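Jendent Slow-Close Toilet Seat, Round and Elongated

Home > Bathroom > Seats and Lids > Jendent

Item 2705
In stock, usually leaves the warehouse by Friday

A toilet seat has a short list of duties and most of them fail at the hinge. It slides sideways when you sit down. It squeaks. It drops at 2 a.m. with a sound that wakes the dog, who then wakes everyone else. The Jendent is our answer to the drop, mostly, and it does fairly well on the sliding too.

The lid and seat both come down on damped hinges. Give either one a nudge and walk away. You can't slam it, though children will treat that as a challenge, and the hinge is built to put up with them. Please don't lean on the lid to hurry it along. That is the most common way people wear out a damper, and we can usually tell.

Which size do I need?

Measure from the center of the two bolt holes to the front rim of the bowl. Around 16 1/2 inches means round. Around 18 1/2 inches means elongated. If you get something in between, measure again with a tape that isn't the floppy sewing kind. Bolt spacing is the usual 5 1/2 inches, and the hinge plates have a little slack in them for bowls that were made on a Monday.

If your toilet has a square front, or one of those skirted bases with no way to reach the bolts from below, look at the Tamance top-fix seat. It costs more and comes with a small wrench that you will lose.

Colors

White, Bone and Edard Gray. White matches most white toilets. Bone matches some of the toilets people call bone, almond, biscuit or "whatever was here when we bought the place." We'll mail you a color chip for free if you ask, and we would much prefer that to mailing you a seat twice.

What color to paint the walls is between you and your household, but we get asked, so: a plain white fixture can stand up to nearly anything. Mustard is having a good run in small bathrooms and we have stopped arguing with it.
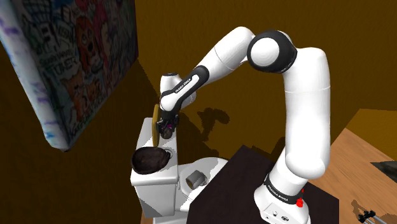
Fitting it

You need a flathead screwdriver and the patience to kneel.

1. Take off the old seat. If the bolts are plastic they will turn easily. If they are metal and older than you, use penetrating oil, wait, and try again after lunch.
2. Clean the area around the holes. You'll see why.
3. Set the rubber washers on the holes, then the hinge plates, then the bolts.
4. Put the nuts on from below, finger tight only.
5. Click the seat onto the posts, line it up with the bowl, take it off again and tighten the bolts.
6. Click it back on and sit down with some authority. If it shifts, go back to step 5.

Cleaning

Dish soap and a soft cloth. Both side buttons pressed together release the whole seat, so you can wipe the part of the bowl that everyone pretends isn't there. No bleach tablets in the bowl with the lid shut overnight, as the fumes turn the bumpers yellow. No scouring powder.

Specifications

Shape: round or elongated
Weight limit: up to 286 lb
Hinge: damped, quick release, bottom fix
Bumpers: four on the seat, two on the lid
In the box: seat and lid, hinge set, bolts, nuts, washers, a folded sheet of instructions with very small drawings
Warranty: 2 years on hinges, 100 days on finish

Returns

Unopened boxes can come back whenever you like within the warranty on the finish. Opened boxes are fine if the seat has not been fitted. Fitted seats are yours. We think you'll understand.

Goes well with

Bermúdez paper holder, single post
Tamance top-fix seat
Jendent spare bumper pack
Edard Gray touch-up pen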